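Retro Games Club, minutes, Thursday meeting

Started 7:15, room was locked. Sajib Jayasinghe chairing. Notes by me again.

Last minutes: ok, no changes. One correction from Dee, the cartridge reader loan was two weeks and not one.

1. Brelum port

Long one. Brelum is coming to handhelds, Stillik confirmed it in the newsletter, no date beyond "spring". Sajib thinks March. Ray says March was already the plan last year so don't hold your breath. Main worry is input lag. The PC re-release had it bad on the ice levels and was patched once, then left alone. Question was whether we hold our Brelum night for the port or run it on the old hardware as planned. Voted to run it on old hardware. Port gets its own night if it's any good.

Also whether the port keeps the original music. Stillik's page says "restored soundtrack" which could mean anything. Ray to email them.

2. High score table

Current top score on Bepari is Marta's, 47 stages on one credit. Disputed by Owen, who says the cabinet was set to easy. Dip switches checked by Sajib at the time, were on normal. Score stands. Owen wants it minuted that he still disagrees. Minuted.

Agreed from now on: settings get written on the score sheet before the run starts, and a second person signs. Sheets live in the blue folder. Please put them back in the folder!
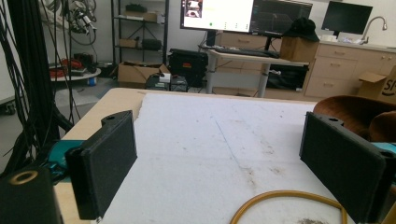 3. Tournament

Game is Natance, two-player versus, best of three, final best of five. 15 signed up so far, we can take 40. Doors at 1, first match at 1:30 sharp. Entry free for members, guests pay on the door.

Rules discussion went on a while. Decided:
- bring your own controller if you like, no turbo buttons
- no pausing exept between rounds
- character locked for the whole set, stage picked by loser
- the wall trick is allowed. Dee against, everyone else for

Need two more TVs with the old inputs. Lin has one, will measure it to see if it fits in her car. Extension leads, ask Marta.

4. Money

Two cabinets need new monitors and neither is cheap. Fund target is still 2,000, we are not there. Ideas: bake table at the tournament, selling off the duplicate cartridges. Second one got some groans. Lin will make a list of the duplicates so people can see what is going before anything gets sold. Nothing leaves the cupboard until next meeting.

5. Any other business

Emulator night, yes or no. Ran out of time, moved to next agenda. Owen asked if we could do more puzzle games, Sajib said send him a list.

Somebody left a gray hoodie on the chair by the pinball. It's on the hook.

Actions
Ray: email Stillik re music
Lin: duplicates list, TV
Marta: leads
Sajib: tournament poster, score sheet templte
Me: type this up (done)

Closed 9:05. Next one same time, Lin bringing the key.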